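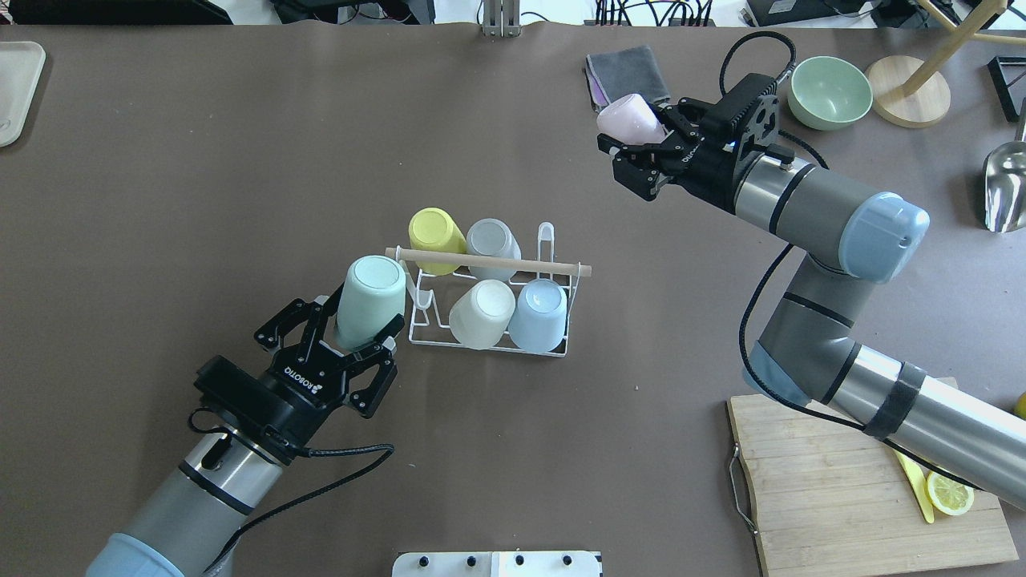

Gripper comparison, Viltau bench: minutes of review meeting

Date: 2023-11-27
Present: Philomena McGrath (chair), Declan Hennessy, Nkrumah Addo, Ruben Vermeulen (minutes)
Apologies: Lorcan Gallagher

1. Minutes of last review
Agreed, with one correction: the Kinsella mount is on loan until December, not bought.

2. Cup handling, two arms
NA reported on the two-finger grippers. The task is to hold one cup in each arm, the left inverted and the right on its side, with the drying rack between them. Pass mark is 88 good grasps out of 90. Both arms met it at low speed. At full speed the right arm fell short, mostly on sideways approaches. DH asked whether grip force had been the same on both arms. It had not. Runs at full speed to be repeated with matched force.

3. Curved metal finger
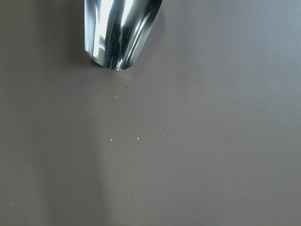
RV has set the stopping height above the table at 20 mm for all approach tests. Reflections on the polished face upset the wrist camera's exposure, and auto exposure is to be locked before each run. DH would like a matt finger for comparison. Drakum has been asked for a price.
Table top to be wiped between runs.

4. Layout and reach
With one forearm raised, its elbow comes down close to the cutting board.

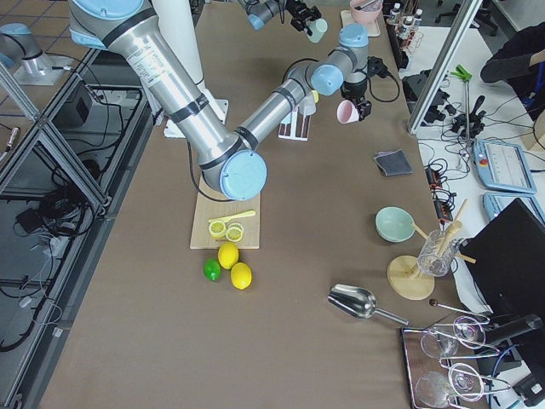

DH proposed a keep-out height over the board in the controller. Agreed. PMcG asked that the fixed camera's view be checked with both arms extended before any more data is logged. Disk space allows for almost 2000 further runs.

5. Actions
NA: repeat full speed runs, matched force.
RV: lock exposure, update test sheet.
DH: keep-out height; chase Drakum.
LG: return date for mount, to be confirmed with Kinsella.

6. Any other business
None.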